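In Praise of the Boring Potluck Dish

Every May our street in Stendmont has a block potluck, and every May I bring the same potato salad. Potatoes, mayo, mustard, celery, done! My neighbors have started bringing things with foam on them. Last time there was a beet thing in a tiny glass (I had two, I'm not made of stone), and I still say the potato salad bowl was scraped clean first.

I think we've gotten a little scared of plain food. You can't just bring rolls anymore, you have to bring rolls with a story.
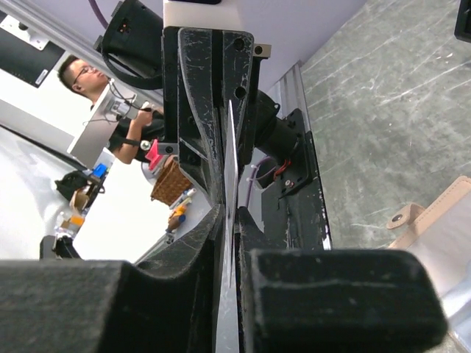

By Myrtle Ridgeway | Opinion | March 2021

My friend Padmavathi disagrees with me completely. She says a potluck is the one time all year she gets to show off, and she'll spend up to six hours on a layered rice dish that, okay, is wonderful. But she also comes over tired and cranky and then hovers by the table watching who takes seconds. Is that a party?

Meanwhile I'm in a lawn chair with a paper plate, talking to Fitzgerald about his gutters.

So bring the baked beans. Bring the Jell-O, if that's what your mother made and you still like it. Kids will eat it, and so will I. And if you really want to do the beet thing, go ahead, just save me a couple.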